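Cleaning tips I no longer believe (and a few I still do)

Filed under: Kitchen, Laundry, Shed
May 10, 2026

Every second cleaning tip on the internet has vinegar in it. Most of the rest have bicarb, and the really excitable ones have both, poured together so they fizz. I've been keeping house long enough to have tried nearly all of them, and my cupboard under the sink is a small museum of things that were supposed to change my life. What follows is my own opinion, based on one kitchen, one laundry and a shed in Lotville with a roof that drips.

Vinegar and bicarb together

The fizz looks like work being done. Mix an acid with a base and you get carbon dioxide, water and a weak salty solution that cleans about as well as the water you started with. If your drain improved afterwards, I'd give the credit to the kettle of hot water you tipped down behind it. For a slow sink I take the trap off, put a bucket underneath and pull out whatever is in there. It's revolting and it takes five minutes.

Separately they both earn their keep. Vinegar is good on scale in the kettle and on the shower head, provided you let it sit. Bicarb as a paste is a decent mild scourer for tea stains in mugs. Keep vinegar away from marble and other limestone benchtops, and never let it near bleach. The gas that comes off that mix is dangerous.

Bicarb in the fridge

I'm not convinced. An open box has a tiny surface exposed to the air, and most of what smells in a fridge isn't going to wander over and be neutralised. I ran a box for a whole September with half an onion on the shelf below and the milk still tasted of onion. Put the onion in a jar with a lid. Wipe up the spill under the crisper. I save the bicarb for scones.

Reusing plastic bottles

The craft pages would have you turn every empty into a herb planter, a bird feeder, a pendant light or a sprinkler. I have made the sprinkler. It watered my shoes. The cut-down bottle as a funnel is fine for engine oil or birdseed, though a proper funnel costs a couple of dollars and doesn't buckle in your hand when you're halfway through pouring.

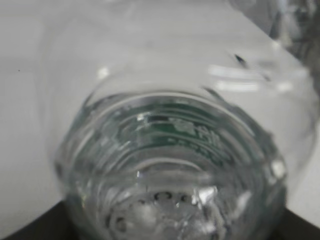

Where I will reuse one is as a scoop for potting mix or as a cloche over a seedling with the cap off. Cut them with scissors once you've made a starting hole with an awl. A bread knife skids. And if you decant anything at all into a drink bottle, meths, weedkiller, cleaning fluid, you are asking for somebody to have a swig of it. Leave chemicals in the container they came in, label and all. I don't care how much tidier the shelf would look.

The same goes for those lovely matching spray bottles with chalk labels. The chalk comes off with the first damp hand.

Dryer balls

I bought the wool ones from Skiko after reading that they would cut drying time by a quarter. I timed several loads of towels with and without, and any difference was smaller than the difference between a humid day and a dry one. They do stop a doona cover swallowing the pillowcases. A line and a breeze still wins, and an extra spin in the washer before the dryer does more than any ball.

Newspaper on windows

People swear by this one. Perhaps newsprint used to be better at it. The paper we get now goes to mush, and the ink ends up on the white window frame, which then needs cleaning too. A squeegee and a bucket with the smallest squirt of dish soap, top to bottom, drying the blade on a rag between strokes. Do it out of direct sun. If you see streaks you used too much soap, and everyone uses too much soap.

Miracle pastes

The Susness stone cleaner was recommended to me by three separate people and I was ready to dislike it. It took the burnt jam off the saucepan. So did soaking the saucepan overnight and using a scourer, which I'd already paid for. It is an abrasive in a tub, and it will dull anything shiny if you lean on it, so try it on the back first.

Tips I still use

A rubber glove, slightly damp, dragged over the couch for pet hair. Better than the rollers.

A tea towel wrung out and laid under a chopping board so it won't slide.

Candle wax rubbed along the runners of a sticking wooden drawer. Take the drawer right out first and brush away the old dust.

Painter's tape on the tile where you want to drill. It gives the bit something to bite into, and you can write your measurement on it.

Salt on a red wine spill I've gone off completely. Blot it, then cold water, then blot again, and keep going long after you're bored.

I'm still undecided about freezing jeans. The pair I left in for a week came out cold and smelling of jeans, with a pea in the pocket.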